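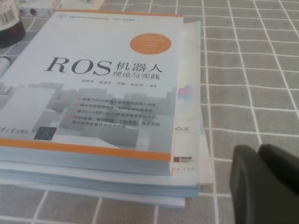
Posting heavy textbooks abroad without remortgaging
Asked by shelfcollapse, Jan 20, 2024

I'm moving at the start of February and have far too many technical paperbacks. My sister wants 2 boxes of them and she lives abroad. The post office quoted me a sum that made the woman behind me in the queue say "ooh". I've looked at Latora and Vestico, but one prices by weight and the other by something it calls "volume class", and I can't get either site to give me a total before I've made an account. Has anyone sent books lately, and did they arrive with their corners on?

pagefoxed
Sent a box with Vestico last spring. Volume class means they measure the outside of the carton, so books do well out of it, being small and absurdly heavy. Use two small cartons instead of one big one. A big one full of textbooks can't be lifted by anybody, and the bottom goes. Pack them flat, spines alternating, and stuff the gaps with socks. Mine arrived fine apart from one dented dictionary, which had it coming. You do have to make the account, and they'll email you until you die.

tumbledrier
just give them to a charity shop, its all online now anyway

quire_and_ream
Your sister may disagree with the above. Before you pay anyone, weigh the boxes on bathroom scales (you holding the box, then you without, then try not to dwell on the second figure). Latora adds a surcharge for heavy cartons and mentions it on the last page of the form. Also ask her what import charges she'll have to pay on used books at her end, and write "used books" on the customs form. I wrote "various" once and the parcel spent three weeks in a shed.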